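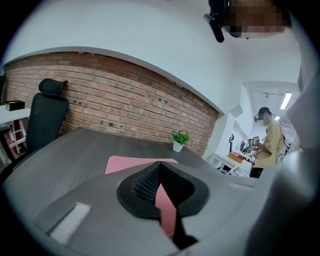 Munura gallery: equipment planning, second round

Posted 10/21/21 by Alžběta Vrabec, Rellilholm

The Munura budget is split into capture equipment, room equipment and spares. The gallery covers the first two. Spares are listed at the end of the page, as they do not photograph well and most of them are screws.

Prices are in euros without VAT. The quotation from Sýkora for the capture equipment came to 3,571 for one operator position. It covers a pair of hand-held grippers, marker cubes, cabling and a carrying case. The headset is quoted separately and is charged to the computing line. Delivery is 36 days from order, so anything needed before the end of December must be ordered from the present budget.

The table and mat were bought locally. A plain mat in one strong colour was specified for cloth tasks, to give clear contrast with dark fabric. The table top is dark grey for the same reason. Patterned mats were cheaper and were rejected.
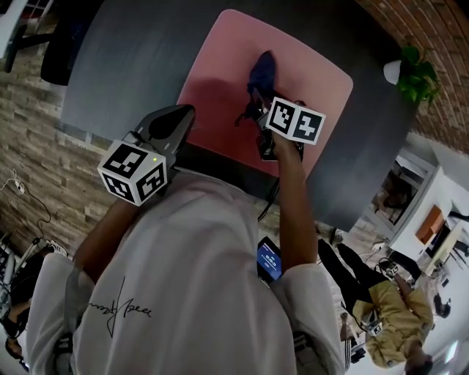
Reading time: 2 minutes

Cloth handling on the pink mat. The right gripper is closed on the navy cloth and the left is open. Each gripper carries its own white marker cube, and the cubes are priced as consumables.

Notes on the individual items follow in the order of the purchase list.

Grippers. Buy in pairs. Sýkora will supply a single unit, but the left and right housings have different part numbers and a single replacement costs more than half a pair. Finger inserts wear first. The price is the same for either hand.

Marker cubes. The printed faces must stay flat and matt. Cubes with scuffed corners should be replaced at the next service and the old ones kept for bench tests only. Laminating the faces was tried in the first round and caused glare under the ceiling lights.

Cables. A cable hanging free beside the arm is acceptable for short tasks on a table. For work that involves turning round or reaching to a shelf, budget for a sleeve and a clip at the elbow. The standard length is too short for tall operators and the longer version has to be asked for by name on the order form.

Headsets. One per operator position, plus one held charged. Face pads are a hygiene item and go on the consumables line, one set per person.

Software. The Desanent licence is charged per position at 201 a year. It can be moved between computers but not used on both at once. Positions that are idle for a season should be cancelled at renewal, as there is no pause option.

Room. Allow clear floor behind the operator as well as in front of the table. The first plan treated a position as the size of the table, and the operators were too close together when both bent forward. The revised plan gives each position its own strip of floor, with mains leads run along the wall. Cable covers are in the room budget, not the capture budget.

Spares held at Rellilholm: finger inserts (left and right), cube faces, elbow clips, housing screws, one long cable, mat tape.

Still open: whether the carrying cases can be taken off the quotation. The grippers stay in the building and the cases take up shelf space. Sýkora has been asked for a price without them.

Corrections to part numbers go to Alžběta Vrabec. The purchase list is updated when a new quotation is received, and the older versions are kept in the Munura folder with the delivery notes.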